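3 shares · 684 views

Part 3: Setting up the grippers on the Kevura cell

If you did Parts 1 and 2, your arms are bolted down, the Bosman controller boots, and both wrist cameras show up in the Grakoseo software. Good! Now comes the bit I like best, which is getting the fingers to hold things properly. I run this cell at home on a tile floor, and I've taken the grippers apart more often than I'd like to admit, so a lot of what follows is me writing down what I wish I'd had on paper the first time.

Set aside a Friday evening for it. You need the small hex keys from the kit, a lint-free cloth, a spare set of finger pads and the test objects from your parts list (one fat cylinder, one thin-walled tray).

CAUTION: Press the stop button before you put your hands anywhere near the fingers. The software pause is NOT the same thing. A paused arm still has power and can move when you unpause it from the other window, ask me how I know.

3.1 Finger pads

1. Stop the cell and cut power at the Bosman box. Wait for the fan to quiet down.

2. Wipe both fingers with the dry cloth. Don't use alcohol on the textured pads, it left mine slick for days.

3. Check the screws along the outside of each finger. Snug is fine. If you crank on them the finger twists a hair and you'll be chasing that for the rest of the night.

4. Look over the pad surface for bald patches. I swap pads at 2,000 closes and the counter on mine says 1,589 right now, so I've got a little while to go.

3.2 The cylinder test

5. Power back up, home both arms and open the grippers all the way.

6. Lay down some dark cloth where the arm will be working. I do this for every test with pale objects, the edges are much easier to pick out on the wrist view.

7. Bring one gripper down low on the cylinder by hand-guiding it, and open the wrist view in Grakoseo. You want to come in near the base with black finger on both sides, and the cylinder will fill up most of your screen. It's a funny way to look at things but you get used to it.

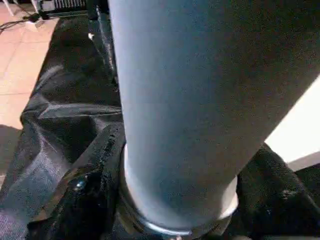 Fig. 3-1. Wrist view at the base of the gray cylinder.

8. Close at the lowest force setting, then go up one notch at a time until the cylinder stops turning when you nudge it. Write that number down. Mine is 3.

NOTE: A cylinder that leans a little on your screen doesn't have to mean a bad grip. The camera sits at an angle on the wrist, so check from the side with your own eyes before you start loosening anything.

9. Now bring the second arm in close, slowly, and leave it parked beside the first one. What we're after is clearance. Move each wrist joint through its range on the slow setting and watch for housings getting too friendly with each other.

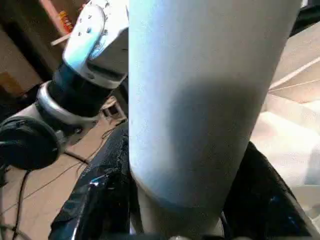

If anything comes closer than the width of your hand, go back to the Prarnard layout sheet from Part 1 and shift that arm's park position outward. I had to do it twice, and then once more after I moved a table (my own fault). Keep an eye on your cables while you're at it! Anything lying on the floor near an arm should have enough slack that it never gets pulled tight, and nothing should be looped around a joint.

10. Save the park positions under a new name. Don't overwrite the factory ones.

3.3 The thin wall test

This one is fussier, and I love it. A cylinder forgives you a lot, but a thin wall shows right away if one finger is getting there before the other.

11. Put the divided tray on the dark cloth and pick an outside wall. Stay away from the inner dividers for now, there's less room for the finger on the far side.

12. Drop the force back to the lowest setting. Please don't skip this, the number you wrote down in step 8 is for the cylinder and could crack a tray.

13. Lower the open gripper so one finger goes inside the compartment and the other stays outside over the cloth. Go down in tiny steps and stop before either tip touches bottom.

14. Close slowly and watch the wall. If it bends toward one finger, open up, shift the wrist a touch toward the side it's leaning to, and try again.
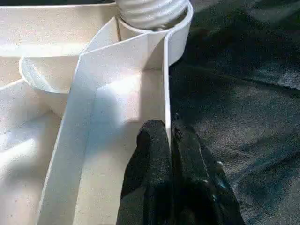

3.4 If it won't settle

Wall always bends the same way: redo the centering from Part 2. If that doesn't fix it, swap the pads side to side and see whether the lean follows them.

Wrist view lags behind the arm: close the second camera window while you're doing the fine moves.

Gripper clicks when closing: stop, power off, and go back to step 3. On mine it was a loose finger screw both times it happened.

Part 4 covers teaching your first pick, and I'm hoping to have it up in October.

3 comments · Share this guide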